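Thursday, way too late

Third evening in a row on the grippers and my eyes are crossing, but I want this written down before I sleep, or tomorrow I'll be convinced I remember it differently.

So. Prateo versus Liapis. Same arm, same table, same plate, same operator (me, tired). I did the Prateo first while I was still fresh, which was maybe unfair to the Liapis, so next time I'm flipping the order. The plan was 100 plate lifts each. I got 100 done with the Prateo and then only 30 with the Liapis before I had to stop and rethink the whole approach angle. So the comparison is lopsided, and I'm going to have opinions about it anyway!

The Prateo is quick. It closes with this little snap that I really like, and on mugs it's lovely, it just goes in and takes the handle. Plates, no. A plate lying flat gives it nothing to hold. You have to come in low, get one finger under the rim, tip the thing up a bit and then close, and if you're even slightly too high the finger rides over the top and the plate scoots away from you. I chased that plate halfway across the table this afternoon like a cat with a bottle cap.

The Liapis is slower and kind of heavy in the hand (I say in the hand, I mean in the controllers, but you do feel it, the arm lags a hair more coming out of a turn). But the fingertips are thinner, and that's the whole ball game for rims. First try it went under. Second try too. I got cocky on the third and jammed the tips straight into the tabletop and the arm went into a protective stop, and I had to walk over and clear it on the pendant, muttering.

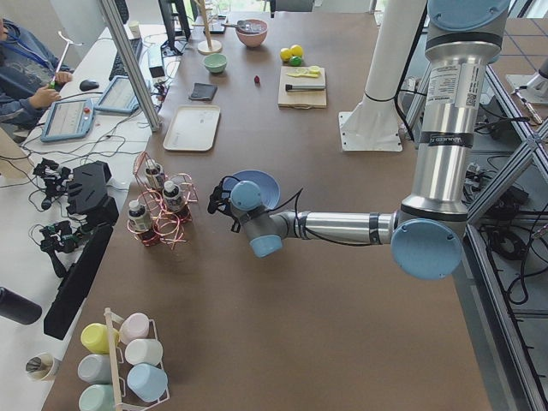
Plate round. Getting the tilt is the hard bit.

I've gone back and forth on whether a tabletop this busy is a good idea for a gripper test. The bottles and the wire rack, the mugs, the lemons, all of it is for the Paletti task list and I could have cleared it off. Then again, a gripper that only behaves on a bare table is no use to me, and I did learn something about clearance. Coming in low for a plate means the wrist is low too, so the wrist is what you have to watch near the other stuff. I kept staring at the fingertips. Bad habit. I clipped the bottle rack once with the Prateo and nothing fell, but I said a word.

The cable is bugging me. It hangs off the back of the gripper with more slack than it needs, and when I rotate the wrist past a certain point it swings down right where I'm trying to look. Tape for tomorrow. Or one of those spiral wraps, if I can find where I put the bag.

Controllers: I tried the hand controllers for everything tonight, no jogging from the pendant except to recover. For the big moves they're wonderful, you just reach. For the last little bit under the rim they're too twitchy, and I want a way to scale the motion down when I'm close. Prullska has a setting for it. I found it in the menu around nine, put it at half, and did my last few Liapis lifts that way, and wow, what a difference. Of course now those lifts don't compare with anything else I did today. Ugh. I marked them in the log and I'll redo the lot at half speed with both grippers. So that's another 100 each. Fine.

Also the camera settings. I've been saving everything at 256 square to keep the files small, and when I played a few lifts back I couldn't tell whether the finger was under the rim or in front of it. You can see the plate move, so you know it got there somehow, but for sorting the misses it's hopeless. I'm going to try bumping it up. The disk is the problem, I'm at over 346 clips since Monday counting all the false starts, and I never delete the false starts — I know, I know.

My shoulders hurt. Holding your arms out in the air for three hours is exercise, and I don't care what anyone says.

To do: tape the cable. Motion scale at half for both. Liapis first this time. Check the torque limit before letting those thin tips anywhere near the table again. Try the spoon in the pink bowl with each of them, just for fun, I have a feeling the Prateo wins that one. And eat dinner before I start instead of after, there was only cereal left when I got home and I had it standing up at the sink with my coat still on.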